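Fünfzig Gramm Roggen und ein Glas mit Schraubdeckel

Seit März rieche ich morgens als Erstes an einem Glas. Wer mich kennt, weiß, dass ich mich schnell für Dinge begeistere, aber der Sauerteig hat mich richtig erwischt! Ich stehe um halb sechs in der Küche, der Kaffee läuft noch durch, und ich schraube den Deckel auf und stecke die Nase rein. Gestern roch er nach Apfel. Vor zwei Wochen roch er noch nach Nagellackentferner, da hatte ich ihn einfach zu lange hungern lassen.

Angefangen hat es mit einem Buch vom Flohmarkt, geschrieben von einem gewissen Reijo Ojala, einem finnischen Bäcker, der sein halbes Leben lang nur Roggenbrot gebacken hat. Die Übersetzung ist holprig, die Fotos sind braunstichig, und ich habe es an einem Abend durchgelesen wie einen Krimi. Er schreibt über seinen Teig wie andere über ihre Kinder. Mal ist er beleidigt, mal übermütig, und im Winter muss man ihn in Ruhe lassen.

Mein Ansatz heißt Amegashie, nach der Straße, in der ich während des Studiums gewohnt habe und in der es die beste kleine Bäckerei der Welt gab (ich lasse da nicht mit mir reden). Amegashie bekommt jeden Abend 50 Gramm Roggenvollkornmehl und 50 Gramm lauwarmes Wasser, und dann kommt er auf den Kühlschrank, da ist es bei uns am gemütlichsten. Das Mehl hole ich inzwischen aus der Mühle in Grornmont, im Fünf-Kilo-Sack. Ich habe vorher nie verstanden, warum Leute für Mehl durch die Gegend fahren. Jetzt fahre ich selbst und freue mich die ganze Strecke darauf!

Die ersten drei Brote waren übrigens furchtbar. Das erste war flach wie ein Fladen, das zweite hatte unter der Kruste eine Höhle, in der man einen Löffel hätte verstecken können, und das dritte klebte so fest in der Form, dass ich es mit dem Messer herausgeschnitten habe. Wir haben trotzdem alles gegessen. Mit genug Butter geht das.

Beim vierten habe ich den Teig dann viel länger stehen lassen, über Nacht und noch den halben Vormittag dazu, und plötzlich hatte ich diese kleinen, gleichmäßigen Poren, eine feuchte Krume und eine Kruste, die beim Abkühlen geknistert hat. Ich habe mein Ohr drangehalten und die ganze Familie dazugerufen. Die Begeisterung der anderen hielt sich in Grenzen, meine nicht.

Überhaupt, das Warten. Roggenbrot soll man ja erst am nächsten Tag anschneiden, und ich finde, das ist der schwerste Teil am ganzen Backen. Es liegt da im Leinentuch, die Wohnung duftet bis ins Treppenhaus, und man soll so tun, als wäre nichts.

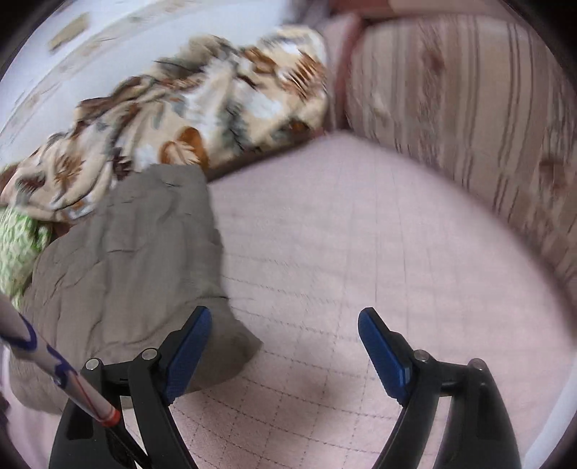

Rosa Teppich, graubraunes Tuch, kein Krümel Brot.

Zurück zum Teig. Weil mich einige gefragt haben, wie ich es jetzt mache, kommt mein momentaner Stand, der sich bestimmt noch dreimal ändert. Abends setze ich den Sauerteig mit 384 Gramm Roggenmehl und derselben Menge Wasser an. Ja, 384, die krumme Zahl steht so im Buch, und ich traue mich nicht, daran zu drehen. Dazu ein ordentlicher Löffel Amegashie, einmal durchrühren, Teller drauf, schlafen gehen. Morgens kommen noch Mehl, Salz und ein bisschen Rübensirup dazu, und dann wandert alles in die Form, bis die Oberfläche feine Risse bekommt. Die Risse sind das Zeichen! Auf die Uhr schaue ich dabei kaum noch.

Den Ofen heize ich so hoch, wie er kann, die ersten 15 Minuten bleibt das auch so, danach drehe ich runter und backe das Brot langsam zu Ende. Meine Form ist eine alte Kastenform von Vesineo, verbeult und innen fast schwarz, und ich würde sie gegen keine neue tauschen. Seit dem Unfall mit Brot Nummer drei fette ich sie dick mit Butter ein und streue Kleie hinein.

Als Nächstes will ich Kümmel und Koriander ausprobieren, beides frisch gemörsert. Und eine Freundin aus Asow-Zeiten (so hieß unser Chor damals, fragt nicht) hat mir ein Rezept für ein Malzbrot geschickt, das fünf Stunden bei niedriger Hitze im Ofen steht. Fünf Stunden! Ich habe schon das Malz bestellt.

Wer einen Ableger von Amegashie haben möchte, schreibt mir einfach und bringt ein sauberes Glas mit. Er wächst gerade schneller, als wir essen können.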